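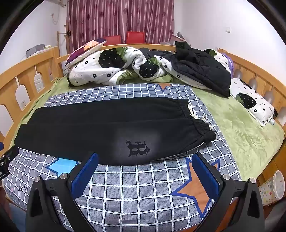 # Folding black trousers with a hand-held gripper: where do I begin the fold?

**Varley**

I am in a student project and our task is to fold clothes with the two-finger gripper, held in the hand. We record each try and later the arm should learn from it. T-shirts went well. Now I have black trousers with a drawstring, flat on a checked cloth on the bed, legs to the left and waist to the right. Of 50 tries I kept only 19. Mostly the fingers take the checked cloth together with the trousers, or they pull the string and the waist turns over. Should I begin at the waist or at the legs? Our club meeting is in April, so I have a little time.

**Kokkonen**

Begin at the legs. The waistband is gathered and thick, and it goes out of shape when you grip it at one side only. I would first lay one leg exactly on the other, then bring the ends of the legs to the waist. Put the string inside the waist before you start recording — a loop lying on the cloth is asking for trouble. For the cloth, come in lower and more from the side, and close the fingers slowly. We did 6 slow tries before each series and it helped very much.

**Drudenberg**

Take the checked cloth away?? We used a plain table and had no such problem. Also trousers without string are easier.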